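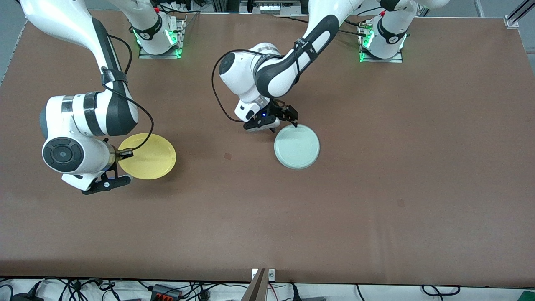
What Happens Backstage at a Show?

Have you ever sat in a big dark theater, waiting for the curtain to go up? The lights dim, everybody goes quiet, and then — music! While you are watching the people on stage, a whole other team is hard at work where you can't see them. Let's go backstage at the Rondard Theater and meet them!

Who tells everyone what to do?

That's the stage manager. The stage manager sits at a desk at the side of the stage and wears a headset, which is a pair of headphones with a microphone. In front of them is a thick binder called the prompt book. It has every word of the play in it, plus notes in the margins for every light, sound and moving piece of scenery.

When it's time for something to happen, the stage manager says "Go!" into the headset. Each "Go!" is for a cue. The spring musical at the Rondard, The Clockmaker of Podon, has 191 cues! Some come so close together that the stage manager hardly gets to take a breath.

Why is it so dark back there?

If light leaked out from backstage, you would see it from your seat and it would spoil the magic. So the crew wears black clothes and soft shoes, and they use tiny blue lamps to find their way. They also stick bits of glow-in-the-dark tape on the floor. The tape shows the actors where to stand and where the steps are.

How do costumes change so fast?

This is my favorite part! It's called a quick change. In the second act, the queen runs off in a ball gown and comes back as a sailor. Two dressers are waiting for her with the sailor suit already open. Many quick-change costumes have snaps or sticky fasteners hidden under fake buttons, so they pull right off. Zip, snap, hat on, and she's back!

What are props?

Props are the things actors pick up and use, like letters, lanterns and teacups. They live on a prop table, and each one has its own outlined spot with a label. If a spot is empty before the show, the crew knows right away what to look for. Food can be a prop too. The giant birthday cake in our musical is painted foam, so please don't bite it!

Words to know

Wings: the hidden areas at the sides of the stage.
Strike: to take the set apart after the last show.
House: the part of the theater where the audience sits. The Rondard's small upstairs house, the Ralo Room, has 88 seats.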